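Sikelar wrist tracking cuffs, pair
Setup and care

Two black straps with printed marker panels, two sensor modules, one cable per module. Used to record hand work for the Brernimico arm cell.

Fitting
Strap on, marker squares facing out. Tighten the module bracket by hand. Leave slack in the cable.
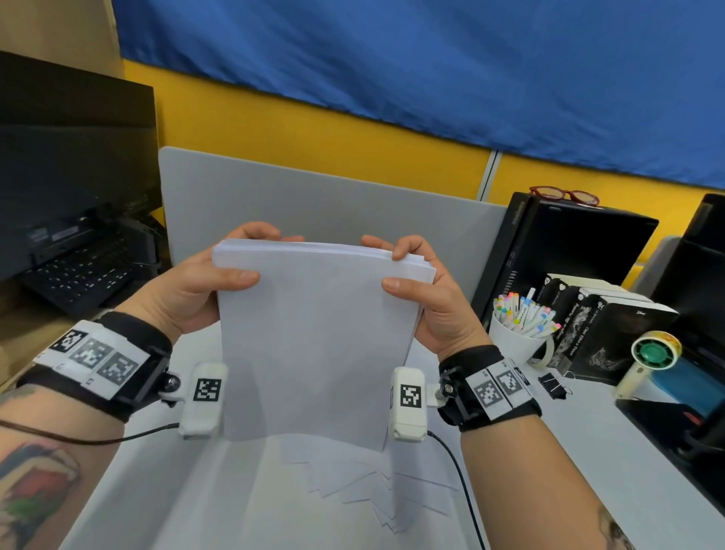

Checking
Handle loose paper for 20 seconds and watch for dropouts. If a module shifts, refit it.

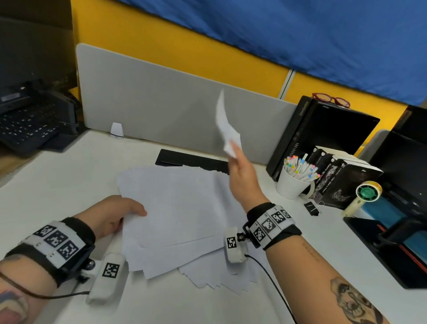 Right hand raised with crumpled sheets.

Care
Wipe panels with a dry cloth. Replace straps after 6 months.

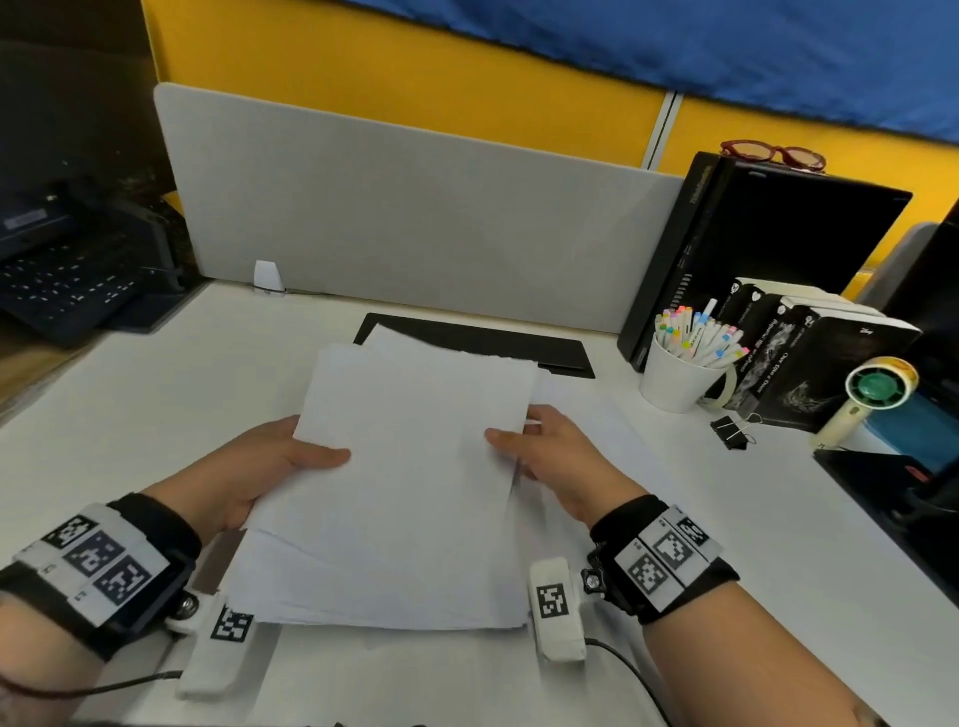
Both cuffs on, stack held over the desk.

Spare parts: Faustine Rolland, Navel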